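**Nunora hand-held gripper kit, quick review** 9/13/19

Paid $385 from Oldale, came in 7 days. Box had the gripper, marker cube, flat marker, cable, thin manual. Skip the manual.

Good: light. Jaws close evenly, no slop. Two-handed grip feels natural after an hour or so. Did over 101 grabs before my wrists complained.

Bad: cable is too short and it snags on the right side. Screws came loose twice, get some threadlocker. Calibration takes forever teh first time. Support answered, slowly.

Soft stuff is the real test for me. Hats, shirts, bags. Fingers pinch fabric better then the Karaki did, and that one cost more.

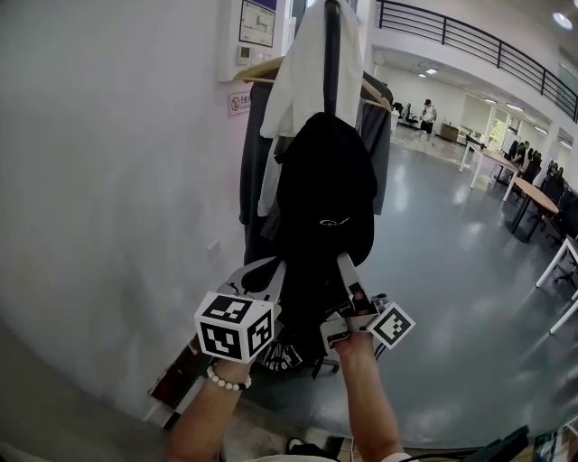

*Black hat on the coat rack, jaws closed on the lower part.*

Four stars. Would buy again if they fix the cable.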